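Setero Bench Guide for the Pevgate Finishing Room
Section 3: Sharing the Bench with the Arm
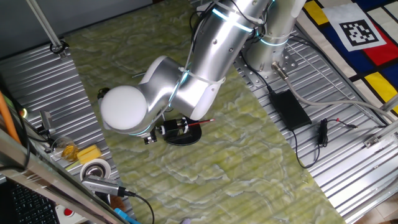 Welcome to the part of the guide where your day starts to change! Before the arm came to Pevgate, two of us spent most of the morning fetching brushes, holding them out and putting them back. The arm takes over that fetching, and you get those hours for color matching and detail painting, the work most of us signed up for in the first place.

You don't need any programming for this section. If you can follow a recipe, you can run a brush cycle.

3.1 Before you start

1. Clear the mat of anything the cycle doesn't use. Cups, tape and sponges go to the side, out of reach of the arm.
2. Look over the cables. They should run free with no loops under the arm.
3. Set the brush stand on its mark and clamp one brush in it by the handle. Snug is enough; overtightening dents the paint on the handle.
4. Check that you can reach the stop button from your seat without leaning across the bench.

Note: Left-handed painters can use the mirrored layout. Ask Waraporn Intarasuk to load it for you. It takes her 10 minutes and she's happy to do it.

3.2 Running your first cycle

1. Choose Masanja Slow from the job list. Everyone starts on this one, including people who have used arms before.
2. Say "arm moving" out loud so your neighbor hears it.
3. Press Start and keep your hands in your lap for the whole first pass. Just watch! It's a lovely thing to see up close, and you'll learn the path much faster than you would from a drawing.
4. When the status line reads Parked, check how the brush is sitting.
5. Repeat until you've finished 3 clean passes in a row, then sign the sheet. Kelly Kershaw or Malcolm Mapplebeck will countersign.

CAUTION: Never reach under the gripper to straighten a brush while a job is loaded, even if the arm is standing still. Stop the job first, wait for Parked, then reach in.

3.3 What changes in your shift

The refill round moves from 7 to 11 each morning, after the first batch. Brush washing is still done by hand at the Flovcombe sink, and the person on washing now rotates weekly, starting Sunday.

Your job title and hours stay as they are. The new duty is bench lead: one painter per shift who starts the jobs and decides when to pause them. Any painter may press stop at any time, lead or no lead, and you will never be asked to justify it.

Suggestions go in the notebook by the door. Elsie Goodall's idea of slowing the last part of the approach is already in the current job, and it made a big difference to chipped bristles, so please keep writing them down.

For gripper cleaning, go to Section 4.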